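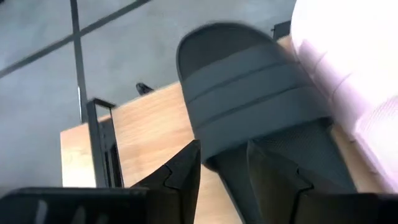
Reports > Grants > Gemstead portable monitor > Interim

Interim report on the Gemstead folding monitor
21 May 2025
Prepared by Duyên Hà for Rimantas Kazlauskienė, Irkeo hardware fund

Since the last report we have built 20 units of the second prototype and handed most of them to testers. The money is on schedule. I'm less sure the product is.

Display. The panel supplier promised 400 nits. Khang Tạ measured all the units on our own bench and seven of them fell short, a couple by enough that you would notice on a train. The supplier says the driver board is at fault and the board maker says the panel is. I don't believe either of them yet. Khang is swapping parts between good and bad units to find out, and I would hold off on any larger panel order until he is done.

Hinge. This is the part we worried about, and it has behaved. The open and close rig is still running with no cracks so far. It opens the hinge the same way every time, though, and people don't. Huệ Khúc wants a second round with the lid pulled from one corner, and I agree with her.

Power. Running from a single laptop cable works on most machines we tried. On two older laptops the screen goes black when brightness is set to full. The plan called this a firmware fix. The new firmware hides the problem by dimming the screen, and I would rather we said so on the box.

Testers. Feedback has been kind, which I discount, as most testers know someone here. The useful complaint is weight. Several people left the monitor at home after the first week.

Price. Sales still wants to announce at $1098. For a second screen without touch that looks high to me, and the survey behind it asked people what they would pay before they had held one. Please don't treat the number as settled.

Next steps: finish the parts swap, run the corner test, and get a written quote from Somedstead for a lighter back shell — their verbal one sounded too good. The request for the next payment will come with Khang's results attached, whichever way they go.

3 comments | 7 shares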